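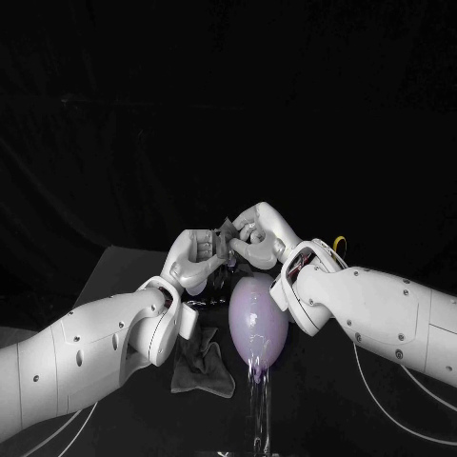
Prys Price wrote in the margin of the last edition that folding, bagging and tying should not be called chores the station "does" until it can do them with the operator out of the room. The wording in this section has been changed accordingly. Tasks are now listed as attended or unattended, and every thin-film task is attended.

6.3 Thin film, bags and balloons

Applies to: Rata two-arm station with multi-finger hands, Kutetti task software.

Film is harder for the station than cartons or bottles. It changes shape when touched, it clings, and clear film on a dark table shows up mainly as highlights. Expect slow work. In our April runs the station finished 232 of 566 film tasks with no help from the operator. A person does the same work faster and will do so for the foreseeable future.

Before you start

1. Clear the table of everything the task does not call for. Leave the dark cloth down only if the task uses it.
2. Route the arm cables toward the table edges. Leave enough slack for full wrist travel – a tight cable pulls the hand off its approach line.
3. Check that the stop button is within reach of your seat.
4. In Kutetti, open Tasks, then Soft Goods, and choose Film. Do not use the Cloth profile. Its closing force is too high.
5. Set arm speed to 30 percent.

CAUTION: Keep your hands out of the shared area between the arms while a task is loaded, including during a pause. The arms hold position under power.

Running a two-hand hold

6. Place the film flat, with one free edge toward each hand.
7. Press Start. Both hands close before either one lifts.
8. Watch the first lift. If one side slips, press Pause, then Release Both. Releasing one side only will swing the film toward the other arm.
9. When the film is clear of the table, press Confirm. The task does not continue without it.

NOTE: If a balloon is on the table, enter its height under Obstacles. The planner does not add it by itself. Balloons move in the air from a passing arm, so re-enter the position after each run unless the balloon is on a fixed stand.

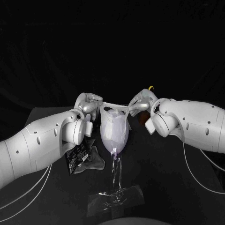 Could I load the bag task on Sunday night and find it done in the morning? Anisa Sumampouw sent in that question, and the answer for this release is no. A bag held up by its strap is about halfway through the task. Opening it, loading it and setting it down each need a Confirm.

Bags with a handle strap

10. Grip the strap at both ends, never the body of the bag.
11. Set Strap Tension to Low. Medium is for woven straps.
12. Look for film trailing under the bag. Loose film can stick to the table or to a sheet lying on it. Stop and free it by hand with the arms parked.
13. Lower at the same speed as the lift.

Fault 2658 (grip lost, one side) is the usual fault in this section. Clear it, wipe the fingertips with a dry cloth and repeat from step 6. After more than three in a row, end the session and run the fingertip check in 8.1.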